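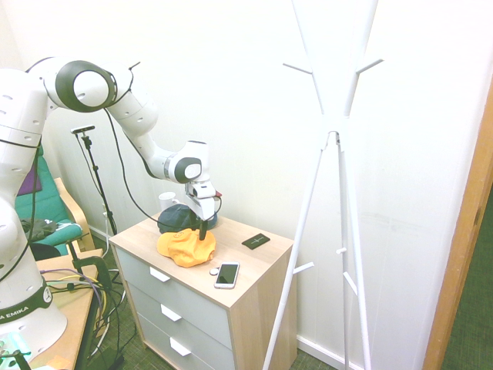

Day one of canceling my Flumudley gym membership. The app has a button for joining, a button for upgrading, and a button for gifting a membership to someone you must really dislike. Canceling is done by letter.

---

Wrote the letter. Was told it has to be handed in at my "home club." My home club is Tokau, where I lived for one winter. The Indport branch, four blocks from my kitchen, can only "receive it in spirit."

---

Took the bus to Tokau. The front desk opens at 10. The person who handles letters comes in on Monday.

---

Went back Monday. Before they'd accept it I had to sit through a Wellness Conversation. I was asked what my goals were. I said this was the goal.

---

They offered me a freeze instead. A freeze costs slightly less than going and slightly more than I'd like to pay for a thing that is frozen.

---

Letter stamped! My membership ends in May, after the notice period, which starts when the notice of the notice period arrives. By mail.

---

Final bill came today. It includes a towel fee. I have never seen a towel in that building.

---

Also, I got an email saying I've earned 500 loyalty points. A smoothie is 600.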